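4.2 The lidded box and the problem of having somewhere to put things

Of the storage habits recorded in our survey, the one that gave us the most trouble at the coding stage was the box with compartments. Shelves are easy. A shelf holds what is on it, and respondents will tell you what is on it with the weary candour of people who have given up. A compartmented box, on the other hand, comes with a theory of its own contents, and the owner's behaviour has to be read against that theory.

The 162 households in the Condmont sample were asked to name every container kept in a bedroom, hallway or bathroom, and to say what they believed was inside it before opening it. The gap between belief and contents is what we have been calling drift. For drawers, drift was high and cheerfully admitted to. For jewellery boxes it was also high, but the respondents were a good deal more surprised, and in a few cases wished to discuss it with someone at home before we wrote anything down.

We put the surprise down to the partitions. A person who owns a box with small square compartments believes, at some level, that she owns a sorted collection of rings. The belief survives the arrival of foreign coins, spare buttons, a baby tooth and the key to a bicycle lock that went to the tip in another decade. Earlier writers on household order have treated the partition as a tool for sorting. Our interviews suggest it is better understood as a promise, made once at the shop and seldom revisited.

Figure 7 gives the general type, with a hinged lid and a glazed panel.

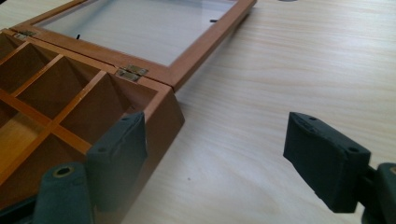
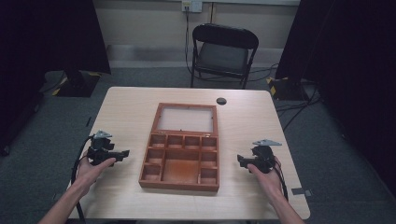
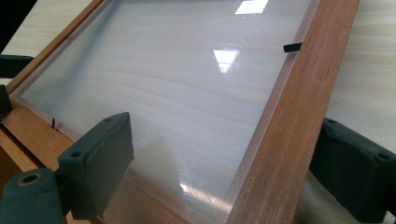
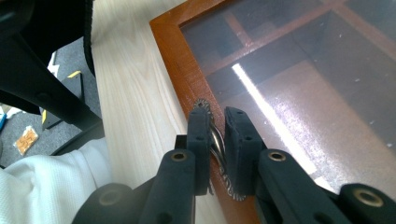

Figure 7. Glazed-lid box, four views; the second shows the compartments.

Does a glass lid make people keep a tidier box? It makes them keep a tidier top layer, and in our sample the improvement went no deeper than that.

The top layer deserves a word, as it produced the only argument of any heat between the authors. In the coding scheme borrowed from the Kondness study of kitchen drawers, an item counts as displayed if it can be identified without moving another item. Applied to a glazed box, the rule gives the glass a great deal of credit. Brooches and the better earrings sit where a visitor might notice them, and everything with a broken clasp goes underneath. One of us held that this was display in the full sense, with an audience and a front of house. The other held that the box sat in a bedroom, that the audience was the owner, and that she knew perfectly well what was under the brooches because she had put it there. We have coded these cases as partial display, a category that satisfies neither of us and has therefore been left alone.

The large central compartment is a separate matter. Makers presumably intend it for bracelets, or for a watch. Respondents called it "the middle", and the middle had no rule. Where a household had both a glazed box and a hallway bowl, the contents of the two were close to interchangeable, except that the bowl was allowed to contain batteries. We observed 2 households in which an item had been promoted from bowl to box, and in both the item was a single cufflink.

Price had less effect than we expected. The Zivitz catalogue, which many of our older respondents had bought from, sold plain timber boxes and glazed ones side by side for years, and its descriptions favoured the word "treasured" for both. Owners of the dearer boxes used the word as well, though usually of the box itself. Asked what was in it, they said "bits".

Comparison with the Phí interviews, conducted in September with 50 recent movers, supports the view that drift is interrupted only by relocation. Movers emptied their drawers and threw out much of what they found. They did not empty their boxes. The lids were taped, the boxes were wrapped in a towel and labelled "jewellery", and the contents arrived intact, bicycle key included. Several movers offered the neatness of this operation as evidence that the box was organised. It may be that a closed box is the most efficient means yet found of transporting buttons between suburbs.

We make no recommendation on the number of compartments. The trade literature assumes that more is better, and it is true that owners of heavily divided boxes reported greater satisfaction with them. They also took longer to find a named item at our request, often opening the lid, looking with confidence at one corner, and then starting again from the other side. Whether satisfaction and retrieval should be scored together is taken up in Section 4.3, where the same difficulty arises with sewing tins.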